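Quick update on the Orkari soup evenings, now that November is behind us and I can sit down with a cup of tea!

We served 427 meals out of the Caltska hall, which is way more than I'd put in the application (I'd hoped for half that). The Lindqvist grant of $2000 has covered the vegetables, the gas and the rent, and I've still got a bit left for bread.
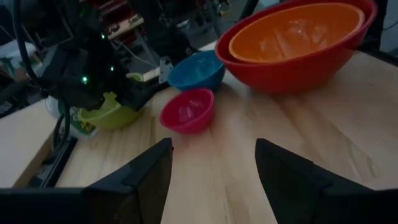

So will the money last through winter? With what's left plus the Reletti bakery discount, we can run four more evenings before I have to come back to you.

The old stove is still my headache – two burners quit and I'm waiting on a quote for the repair. I'll send it over with the receipts.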